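Drumell House Residents' Association
Laundry room working group, minutes of the June meeting

Present: Umesh Tripathi (chair, also taking minutes), residents from floors 1, 2 and 4. Apologies from floor 3.

1. Previous minutes
Agreed, with one correction. The quote from Olano for new shelving was $400 per unit, not $400 in total. The chair noted that this changes the picture considerably.

2. Folding table
The proposal was that everyone folds at the table and takes their things upstairs the same day. Floor 2 supports it. The chair asked what would make people do this when the last two signs did not. No answer was offered beyond a third sign.

Floor 4 said the table is fine for one person and hopeless for two, as a single long top laid flat takes up the middle of it and the finished pile has to go in a corner. 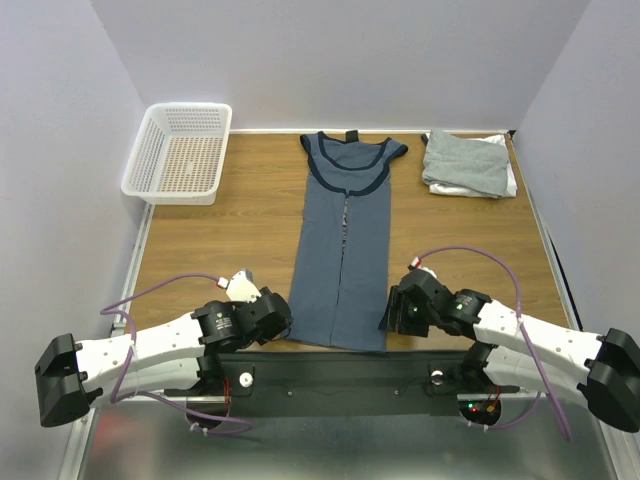 Floor 1 suggested a rule of one basket per person on the table at a time. The chair doubted it could be enforced but did not object to a trial. Trial agreed, to run 14 days. Floor 4 asked that sleeveless tops be folded in thirds, sides in first, to save room. Not put to a vote.

3. Unclaimed clothes
There are 16 items on the list. Floor 2 wants them donated after 3 weeks. The chair pointed out that the same was agreed last year and the list has grown. Carried anyway.

4. Rateck detergent offer
The salesman claims one scoop does the work of two. Members would like to see that before buying any. Deferred.

5. Any other business
Complaint about lint on the floor. Noted.

Next meeting: Monday, 7 p.m., laundry room. Umesh to bring the sign.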